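Why Is a Whiteboard Easy to Wipe?

A whiteboard is a flat panel with a very smooth top layer. Small ones can be laid flat on a table or desk. Large ones are fixed to a wall. Both kinds work in the same way, and the important part is the surface.

What is the surface like?

Paper is made of tiny fibres with gaps between them. When you write on paper, ink soaks into the gaps and stays there. The surface of a whiteboard has very few gaps. Ink sits on top of it and dries as a thin film.

What is in the marker?

Whiteboard ink has three main ingredients. The pigment gives it colour. The solvent is a liquid, often a kind of alcohol, that keeps the ink runny inside the pen. The third ingredient is a release agent, which is slightly oily and stops the pigment from gripping the board.

When you draw a line, the solvent evaporates into the air within seconds. The pigment and the release agent are left behind. A dry cloth can then lift the film away.

A permanent marker contains a resin in place of the release agent. Resin acts like glue.

What is ghosting?

Ghosting is a faint grey or coloured mark left after wiping. It appears when the surface has fine scratches, or when ink has been left on for a long time. A board that has been wiped 1,000 times with a gritty cloth will usually ghost more than a new one.

Try it yourself

You will need a small whiteboard, a whiteboard marker, a dry cloth and a timer.

Lay the board flat on a table. Draw a short line and wipe it at once. The ink will probably smear, as the solvent is still wet. Draw a second line and wait 30 seconds before wiping. Draw a third and leave it for 21 hours. Write down what happens each time.

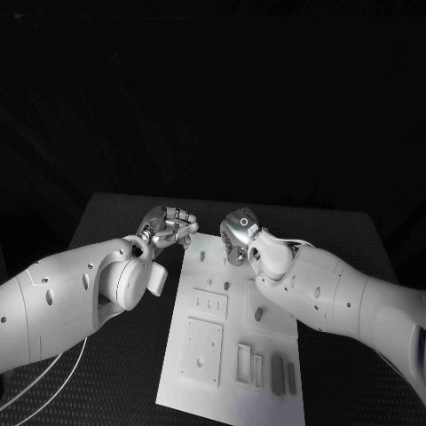

Keep the cap on the marker between tests. If the cap is left off, the solvent evaporates from the tip and the pen stops writing, even when there is plenty of pigment inside.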